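Open metal bins for loose parts: floors, walls, and what wears first
Speaker notes, afternoon session, parts storage track

Slide 1. Title

Leave up while people sit down. Say the name of the talk once. The scope is open-top metal bins used for unsorted parts between two steps of work. Lidded bins, wire baskets and anything on casters are out. Questions on plastic totes go to Anatole Pons, who has the slot after this one.

Slide 2. What the bin has to do

A bin for loose parts has to hold them without damage and let them be taken out down to the last one. The first job is easy and most bins do it. The last few parts are where the complaints come from. In the Clumero survey the most common remark on the comment sheets was some version of "can't get at the ones along the wall."

Define terms before going on, as people use them differently. Floor means the inside bottom surface. Base means the foot of a wall where it meets the floor. Rim is the top edge. Working depth is measured from the rim straight down to the floor, and never along a sloping wall. Two of the drawings we received from the Batby site had it measured along the wall, and the bins came out too shallow.

Slide 3. Wall slope

Vertical walls give the most volume for a given footprint. They also leave flat parts standing on edge against the wall, with no room to get behind them. Sloping walls let a part slide back toward the floor and open up the corner. The cost is volume, plus a larger opening for the same floor area.

Our current pattern has a working depth of 410 mm. Didier Perrin tried a deeper version with the same opening, and the floor became too small for one layer of the longer parts. They bridged from wall to wall. Do not spend time on the bridging drawing unless asked. It is in the backup slides.

Mention that a slope only helps while the wall is smooth. A dent at mid-height holds a thin part as well as a shelf would.

Slide 4. The floor

Pause on the photo before talking. People at the back need a moment to find the floor.

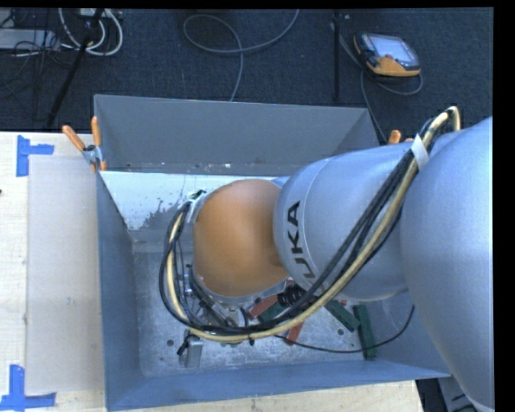
Talk and notes: Sumaiya Mridha, Gresto
Drawings: Mathis Coste
Revised in April

Start with the finish. The floor is scratched and mottled silver metal, while the far wall is still a flat gray, with small specks and scuffs along its base. That contrast is the point of the slide. Inspection sheets with a single box for "inside condition" lose it. We now use separate boxes for floor, base and rim.

Next, the light. Point to the bright white strip under the far wall. A bare metal floor gives strong reflections, and a small silver part lying in one is hard to pick out by eye. The green pieces are easier. For bins that are checked visually at the end of a batch, look along the floor from two sides before calling it empty. A matte coating helps for a while, then scratches through in patches, and a patchy floor is harder to read than a bare one.

Then the holes. There is a dark round hole at the lower left and another toward the right, between the green pieces. The rule for any opening in a floor is that its diameter must be smaller than the smallest dimension of the smallest part that will go in the bin. People check against the length of the part and forget that a pin goes through end first. If the part list changes, the check has to be done again. Put this on the changeover sheet, next to the part number.

Last point on the slide is spread. With parts scattered over the floor, there is space around each one and the condition of the metal can be judged between them. With a full layer it can't be. Schedule the floor inspection for the end of a batch.

Slide 5. Cleaning and records

Short slide. Sweep dry first and wash second. Washing a bin with swarf still in it moves the swarf into the corners, where it sets with the oil. Use a nylon brush at the base of the walls. A scraper is quicker but leaves grooves, and the grooves hold more dirt than was removed.

The records cover 37 bins at Gresto, all of the sloped pattern. Nine were taken out of use during the trial. Most of those had deformed rims from being lifted badly, and the floors were still serviceable. If someone asks why floors get a whole slide when rims are what failed: a bad rim is seen and reported the same shift, and a bad floor stays in service and marks parts.

Do not quote a service life. Maxence Besnard has asked for a figure twice and we do not have one. The trial was too short, and the bins went in at different ages.

Slide 6. Recommendations

Read these out, then leave the slide up for questions.

Measure working depth straight down.
Specify wall slope and floor size together on one drawing.
Check floor openings against the smallest dimension of the smallest part.
Inspect floor, base and rim as separate items.
Inspect the floor when it is nearly clear.

Likely questions

Rubber mats. They protect the finish on the parts and hide the floor completely. If a mat is fitted, it has to come out for inspection, and the depth on the drawing should be given with the mat in place.

Rounded corners. Better for cleaning, more expensive to form. Gulyás makes a version with a radius at the base. We have had one on loan, not long enough to report on.

Stacking. Sloped bins nest when empty, and they jam if the rims are bent. Keep nests to 6 high.

Timing: slide 4 takes the longest. If the session is running late, skip slide 5 and refer people to the handout, which has the cleaning steps and the inspection sheet on the back page.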